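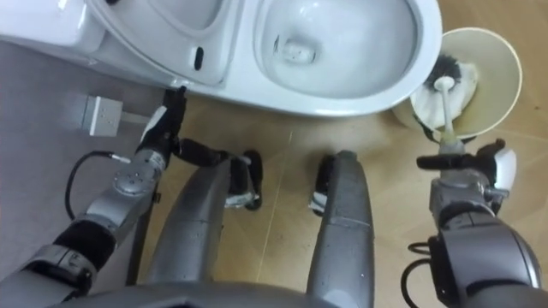

Robots need looking after, and a robot that works in bathrooms needs more of it than most. Millix is a robot with two arms and two legs, and it is learning to clean toilets at the Plemov workshop in Narutach. It can hold a toilet brush by the long white handle and a small yellow sponge. Each arm has metal-colored parts, black joints and, at the end, a gripper with black fingers. A gripper does the job of a hand. All of these parts have to be checked, wiped and sometimes replaced, and people do that work.

Before the robot starts

The first job of the day is a walk around the robot with the power off. The person doing it looks at every joint, starting at the ankles and finishing at the head. A joint is a place where the robot bends, like your knee or your elbow. Inside a joint there is a motor, and usually a set of gears.

The checker moves each arm gently by hand. It should swing smoothly. If it feels gritty or makes a clicking sound, the robot stays off until someone has found out why. Screws get checked too. A screw can work itself loose when a machine shakes a little every day, in the same way that the bolts on a bike do.

Next come the cables. Some carry electricity. Others carry messages, such as "close the fingers" or "stop." A cable has to be long enough to let the arm reach, but if it is too long it can catch on something or get under a foot. Checkers look for three kinds of trouble:

Cracks in the rubber covering
Plugs that are partly pulled out
Loops that hang where an arm or a leg will move

A cracked cable is never fixed with tape. It is taken off and a new one goes on.
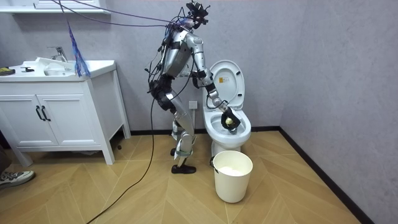 Millix bends at the hips to reach into the bowl with a yellow sponge. A long black cable runs across the floor.

Why bending is hard work

When you lean over to pick something up, your body does a lot without asking you. Your hips move back a bit, your feet press down, and you stay standing. A robot has to work all of this out with sensors and motors. Sensors are the parts that measure things, such as how far a knee is bent or which way is down.

Sensors can drift. A drifting sensor gives an answer that is a tiny bit wrong, and the next day it may be a bit more wrong. Think of a kitchen scale that says there is sugar on it when it is empty. You would press the zero button before you baked anything. Robots have something like a zero button for every joint, and using it is called calibration (say "kal-uh-BRAY-shun").

To calibrate Millix, a person puts it in a set position and tells the computer, "Your elbow is straight now." Then they do the same for the other joints. The robot must keep still for 60 seconds while the computer saves the numbers. If anyone bumps it, they begin again.

The camera needs a check as well. It points down toward the work, and a smudge on the glass can make the edge of a toilet bowl look blurry. It is wiped with a soft dry cloth, the kind used for eyeglasses. Paper towels are too rough.

Looking after the grippers

Grippers have the messiest job. They go near water, and water and electricity should be kept apart. Wherever parts meet, there can be a thin rubber ring called a seal that keeps drops out. Seals wear out. The workshop changes them after 700 uses, even if they still look fine.

Finger pads wear out too. A new pad is grippy, a bit like the sole of a new sneaker. An old one is smooth, and a smooth pad lets a brush handle turn when it should stay put. The spare pads are kept in a drawer marked 546, which is their part number, and changing a set takes 2 small screws for each finger.

After the new pads are on, the gripper has to practice. It picks up a brush, holds it, and puts it down. It does this with the brush dry first. Then someone wets the handle and the gripper tries again, because a wet handle is much more slippery.

Lights help people see what is going on. There is a small green one on the right arm, beside the gripper that holds the brush, and another on the white box at the end of the left arm. Even so, the checker also reads the computer screen. A light is small and easy to miss when you are looking at something else.

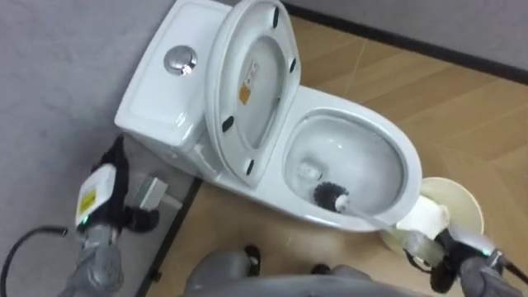

Cleaning the cleaner

At the end of a session the robot goes back to its stand and is switched off. Only then does anyone put their hands near the grippers. Whoever is cleaning puts on gloves and wipes the fingers with a damp cloth and a little soap, then with a dry one. Nobody sprays cleaner straight at a robot — the mist can get into gaps that a cloth can't reach.

The feet get wiped next. Grit under a foot can scratch a floor, and it can also make the foot sit slightly crooked. Brushes and sponges are washed and left to dry in the open air.

Last of all, the person writes in the logbook. A logbook is a kind of diary for a machine. It says what was checked, what was changed, and anything that seemed odd, such as a squeak in the left knee. The next person reads it before they touch the power switch.

Words to know

Calibration: setting a machine so that its measurements are right.
Gripper: the part of a robot that holds things.
Joint: a place where a robot bends or turns.
Seal: a ring or strip that keeps water out.
Sensor: a part that measures something.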